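Applies to control boxes with firmware 4 or later. For earlier boxes, use the reset procedure printed on the underside label.

## 5 Commissioning the Skulier sit-stand desk

This section covers leveling, the first reset, height limits, and memory positions. Complete the frame and top assembly in Section 4 before starting. Two people are needed for any step that requires lifting the desk.

### 5.1 Position and level the desk

1. Move the desk to its final location. Lift it by the crossbar. Do not drag it by the top.
2. Leave a gap of 4 inches between the rear edge of the top and the wall, and the same gap to any shelf, windowsill, or radiator.
3. Check that nothing stands above or below the top along its full travel.
4. Place a spirit level on the top, first lengthwise, then front to back.
5. Turn the leveling feet by hand until both readings are centered. Clockwise raises the corner.
6. Press down on each corner in turn. If the desk rocks, repeat step 5.

**Note:** On patterned wood floors, individual blocks may sit slightly proud of their neighbors. Set all feet first, then recheck the level after the desk has been loaded for a day. Felt pads may be fitted under the feet. Hard plastic casters are not approved for use with this frame.

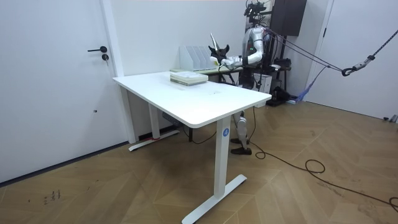 *Figure 5-1. Desk with white top and legs on herringbone floor.*

### 5.2 Connect power

1. Confirm that both leg cables are fully seated in ports M1 and M2 on the control box.
2. Connect the hand switch to port H.
3. Route all cables through the tray. Leave a loop long enough to reach the outlet with the desk at maximum height.
4. Plug the power cord directly into a grounded wall outlet.

**CAUTION:** Do not power the desk from an extension cord attached to the frame. A cord that is too short will be pulled from the outlet during upward travel and may damage the plug.

### 5.3 First reset

The legs are shipped at slightly different extensions. They must be synchronized before normal use.

1. Clear the top.
2. Press and hold DOWN until the desk stops at its lowest point. Release the button.
3. Press and hold DOWN again until the display shows `rSt`. Keep holding.
4. The desk lowers a short distance, rises slightly, and stops. Release the button when a height value appears.
5. Raise the desk to full height and lower it again without stopping.

If the display shows `E04`, one leg is not detected. Unplug the desk, wait 28 seconds, reseat both leg cables, and repeat from step 2.

**WARNING:** Keep hands, feet, and chair arms clear of the frame during reset. Obstruction sensing is disabled until the reset is complete.

### 5.4 Set height limits

Limits are optional. Use them where a drawer unit or sill restricts travel.

1. Move the desk to the required upper height.
2. Press M, then UP, then hold M until the display flashes twice.
3. Move the desk to the required lower height.
4. Press M, then DOWN, then hold M until the display flashes twice.

To clear both limits, hold M and DOWN together until `CLr` is shown. Stored memory positions outside a new limit are deleted.

### 5.5 Store memory positions

1. Move the desk to the desired height.
2. Press M. The display shows `S-`.
3. Press 1, 2, 3, or 4 within five seconds.

To recall a position, press its number once. Press any button to stop travel.

### 5.6 Duty cycle

The motors are rated for intermittent use. After two minutes of continuous travel, the control box locks and displays `Hot`. Leave the desk plugged in until the message clears. Do not attempt a reset while `Hot` is displayed.

Inspect the frame bolts after the first month and every 1,000 cycles after that. The cycle count is displayed by holding 1 and 4 together. Reset the service reminder as described in Section 7.2.

Spare hand switches are supplied by Skellia under part number SK-64. State the firmware version when ordering.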